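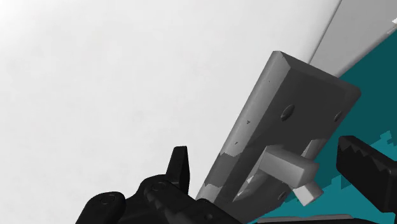 Doteo Cemirska 2 – bolsa de golf con trípode

Ref. Cemirska 2. Disponible. Últimas unidades en azul marino, del gris entra más en agosto.

109 € IVA incluido

Bolsa de trípode para el que camina el campo y también para el que va en carro. Ligera, sin florituras. Es la versión nueva del modelo que ya vendíamos, con las correas cambiadas (las anteriores se aflojaban, lo sabemos) y el bolsillo de bolas más grande.

Lo principal:
- Boca con divisores hasta abajo, las varillas no se enganchan
- Doble correa acolchada, se quita si solo usas carro
- Patas con tope de goma
- Bolsillo forrado para móvil, reloj, llaves
- Funda de lluvia incluida – va doblada en el bolsillo lateral, mirad ahí antes de escribirnos
- Anilla para toalla y soporte de paraguas

El putter con grip grueso entra, pero justo. Si llevas uno de los muy gordos mejor el modelo Guo, que tiene tubo aparte. El Guo pesa algo más y no trae funda de lluvia.

Compatible con la mayoria de carros de tres ruedas. En los eléctricos con base estrecha hay que girar la bolsa un poco para que la pata no roce. Con los carros Gavirbridge encaja directa, sin adaptador.

Limpieza: paño húmedo y jabón neutro. Nada de lavadora. Si se moja en la vuelta, abrir todos los bolsillos y dejar secar a la sombra, no en el maletero.

Garantía de 3 años en cremalleras y patas. 2 en el resto. No cubre golpes de avión ni roces con el carro. Para tramitarla hace falta el tique o el número de pedido, foto de la pieza y ya está.

Envíos a península y Baleares. Canarias consultar antes, por el tema de aduanas. Recogida en tienda sin coste, avisamos por correo cuando este lista.

Devoluciones: sin usar y con etiquetas. Si ya ha pisado campo no podemos aceptarla, lo sentimos.

Bordado de nombre o iniciales en el bolsillo frontal – se pide al hacer la compra, en el campo de observaciones. Las bolsas bordadas no tienen devolución. El bordado retrasa el envío unos días.

Colores: azul marino, gris, negro con vivos rojos. El blanco ya no se fabrica.

Ficha revisada en marzo de 2023. Precio válido hasta fin de existencias.

También te puede interesar: carro Gavirbridge plegable, bolsa Doteo Guo, toalla Doteo con mosquetón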